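Cutlery drive for Votlow hall hits first target, more forks needed

Posted Monday, community news

The Votlow community hall kitchen is getting its cutlery sorted at last. Sorting day was Monday, doors open from 9 a.m., and the count at close was 1,399 pieces. That's everything: forks, knives, dessert spoons, teaspoons, the odd cake server.

Target was enough for 100 places at the monthly supper. Spoons are well over. Knives fine. Forks are short, as anyone who has eaten a pavlova with a soup spoon at the hall will know.

Pieces came in from Votlow, Brokovstead and a few farms out past the river. Kunik Hardware put a tub on its counter for 3 weeks and it filled up twice. Huamán Bakery gave a box of its old café stock, all matching, which will go to the head table.

Sorting was done on the tables in the hall. Metal in one pile, anything with a coloured handle in another. Bent ones set aside for the scrap bin. Slow going after lunch but it got done.

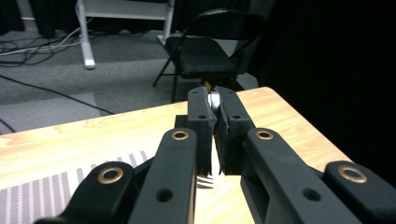
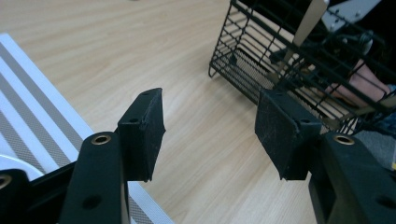 Tabletops at the cutlery sort, Votlow hall. A fork is on the table in the first photo; the striped white and grey piece is in the second.

Next job is the drawers. The old dividers are too narrow for the serving spoons, so new trays are being priced. If you have a spare in good nick, any colour, bring it along. Wide ones prefered.

What's still wanted: dinner forks, any pattern. Steak knives NOT needed, please, there is a whole bucket. No plastic. Wash things before you drop them off, there was some egg.

Drop-off is the side door of the hall, 3 to 5 p.m. weekdays until the end of June. Kunik Hardware's tub is staying put for now too. Brokovstead people can leave bags at the bakery, label them "hall" so they dont end up in the café.

Anything over goes to the Brokovstead school camp kitchen, which lost most of it's teaspoons over the winter.

First supper with the new settings is planned for June, usual price, bring a salad or a dessert. Bookings at the bakery counter.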